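Notebook, game data team, Mokgethi
20 May 2024

Tutorial funnel for Jiron, second pass. 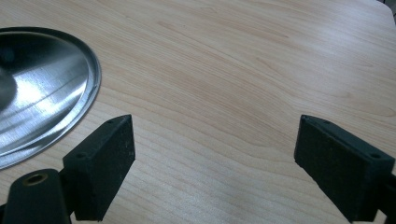 Why does the dashboard show more players finishing step 4 than starting it?
The client sends the start event only when the step's intro panel opens, and players who skip the intro never open it. Their finish event still goes through, so finishes pile up without a matching start.

Teemu found this by reading the client code while I was still going through the pipeline looking for dropped rows. I lost most of the morning on that. The pipeline is fine. Row counts in the raw table and the cleaned table match for every day in May so far.

Pulled 800 player sessions from the raw table and lined the events up by hand-written query (saved in the shared folder as tutorial_order_check). In 52 of them step 4 has a finish and no start. All 52 have the skip flag set on the intro. No other step shows the problem, and step 4 is the only one with a skippable intro, so that fits.

Fix options:

a) Client change. Send the start event when the step loads, whether or not the panel opens. Teemu says it is a small change but it has to wait for the next build.
b) Fill in the missing start in the cleaning job, using the finish of step 3 as the time. Quick. Time-on-step would be wrong for those players.

Going with (a), and (b) in the meantime with a column marking the filled rows. Seija wants the marked rows left out of any time-on-step chart. Agreed.

Second thing, the Zarico test. Leopoldo asked if we can call the shorter tutorial a winner yet. Looked at it again with the filled starts. Day one return is a little higher in the short version, but the gap is well inside what we saw between two identical groups last time. Told him to leave it running. He asked for a chart anyway for the producers. I sent a short note with the two numbers and the range on each, and said a chart would make it look more settled than it is. He was OK with that — may come back to it after the next review.

Also found while in there: the test assignment table has 39 players in both groups. All of them reinstalled during the test and got a new device ID. Fotis thinks the assignment service should key on account ID when there is one. Until then I drop them from both groups. It doesn't move the result.

Query times. The full funnel query took 400 seconds this afternoon, far too slow for a page people refresh. It scans the whole event table because the date filter is on the converted local time and not on the partition column. Moved the filter, have not timed it again yet. Lempi has the same pattern in the shop report and should check hers.

Naming: we still have "tut_step_done" and "tutorial_step_finish" both live for the same thing. The older one comes from builds made before the move to Drivus. The cleaning job maps one to the other, but it is not written down anywhere except in the job itself. Added a line to the event list.

To do
- Column for filled starts, name it start_is_filled (me)
- Client ticket for the start event (Teemu)
- Account ID question to the backend people (Fotis)
- Rerun the funnel with the new filter and write the time here
- Ask Seija if the old dashboard can be switched off, two people were still reading from it last week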